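Bits and Pieces from the Clulcombe Workroom

A few of you asked what ends up on my table on a slow February afternoon, so I went back through my pictures and picked out a favorite. It's a small gallery this time – more to come once I've sorted the rest!

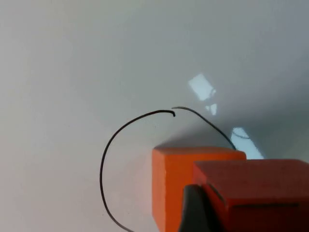
Orange block, black strands. They so nearly meet at the top!

I have a real soft spot for this one. I love a thin dark line on a pale surface (it looks like somebody started drawing a loop and wandered off to make coffee), and that orange just glows. Look at the soft shadow behind the block, too. My friend Catriona Cowie says the longer strand with its little hook reminds her of a fishing line, and now I can't see it any other way.

I've been collecting odds and ends for nearly 37 years, mostly from yard sales and from the back room of Rankin, where Struan still lets me dig through the bins. Wire, blocks, knobs, buttons, you name it. My husband would like the garage back. He is not getting the garage back.

Next up are the button jars, and after that the Triselcombe finds, if I can remember which shelf I put them on. If you have a box of odds and ends you can't part with either, write and tell me what's in it – I read every note.

We use cookies to remember your preferences. OK | Learn more

Contact | © Elfriede Schmieder | Back to top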